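April 10, 2020

Grant ledger, continued. The Ketden Fund people want the Dilwood tool-loan numbers by household now, where last year they wanted them by visit. Spent the morning turning 371 visits into 148 households. Hannelore Aebischer has three addresses in the sheet and I know for a fact she has one.

Rules I used, so whoever does this in July doesn't invent new ones:
Same surname and same street = one household.
Same phone = one household, whatever the names say.
No phone, no street = goes on the "ask Engelbert" list.

The "ask Engelbert" list is long. Engelbert Mösli set up the sign-in form and made every field optional so as not to frighten people off. It has frightened me.

Money side. The award is paid in two parts and the second part waits on the report. We have the first. The budget line for supplies still says "Moser", which was the old name for the kids' repair class before it became Tonel. Changed it in the report, left it in the ledger, wrote a note in both. The fund's form allows 200 words for "impact on the community" and a full page for "use of logo". I have 100 words of impact so far and they are mostly the word "households".

Open:
- letter of thanks to the fund, on letterhead, if we still have letterhead
- matching gift form, second signature missing
- ask whether donated bench hours count as match. Last year's answer was yes on the phone and no in writing
- quote from a parent for Tonel. A real one this time, with a comma or two

Draft goes to Engelbert tonight. He will move one paragraph up and then move it back - I have left time for this.

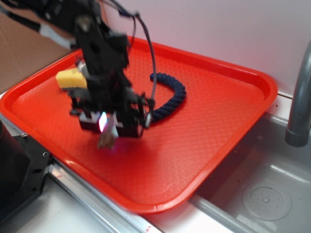 Arm over the red-orange tray, next to the sink.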